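Back from a break, and some housekeeping

Thu 4 November

Posting has been thin since the summer and I should say something about it. The blog is not closing. I moved house, the new broadband took weeks, and by the time it was working I had got out of the habit of writing in the evenings. I'm going back to one post a week, probably on Sundays.
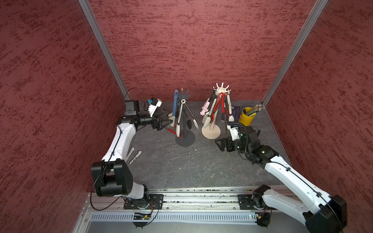

The visitor numbers survived better than I expected. Most of the traffic now comes from old posts on council budgets, with the one on parking charges in Prirkside still well ahead of the rest. I had a go at changing the look of the site while it was quiet and got as far as trying a dark red background, much like those streaky red walls, with grey for the sidebar. It was hard to read on a phone, so I went back to plain white. If you saw it for the day or two it was up, sorry.

The Prutum rankings

A few readers have asked why the Prutum badge has gone from the side of the page. Prutum used to rank political blogs by how many other blogs linked to them. In March it dropped the public list and moved to a paid dashboard. The last time I could look for free I was at number 80 in local politics, up from somewhere past 2000 when I started. I was pleased with that and would have liked to keep an eye on it, but I'm not paying a monthly fee to see my own position.

It was never a very good measure. Four of the blogs above me had stopped posting, and one was mostly recipes. Still, it was how I found half the sites I read, and there isn't a replacement that I know of. Amegashie has a directory, but it is arranged by date of joining and has no search.
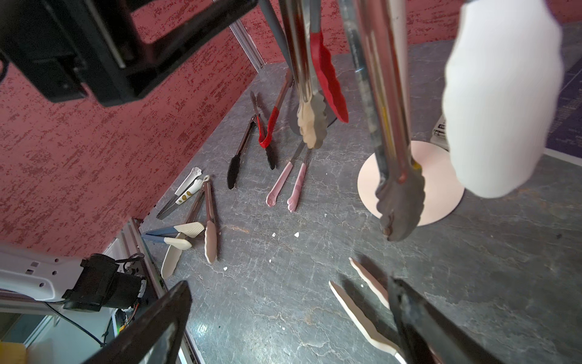
Comments

Comments are back on for new posts. I turned them off in March when the spam reached 60 a day and I was deleting real ones by mistake. The new filter holds anything with a link in it until I have looked at it, so if yours doesn't appear straight away, leave it a day before sending it again. Old posts will stay closed.

The email list has moved to Zandari. You don't need to sign up again. If you were getting two copies of everything, you should now get one.
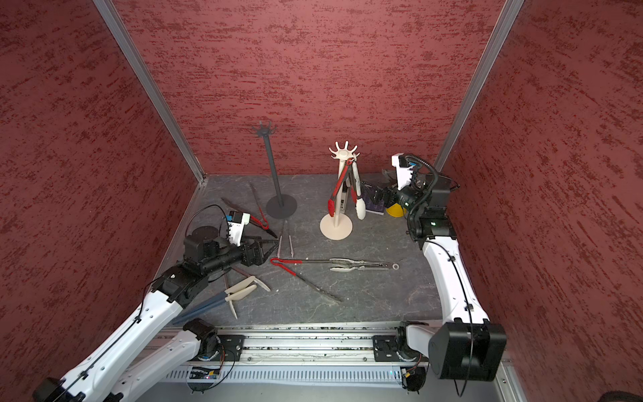
Two robot arms over a grey floor panel.

Next week I'll pick up the bus subsidy figures where I left them. The council has published the second half of the accounts and I have only read the summary so far.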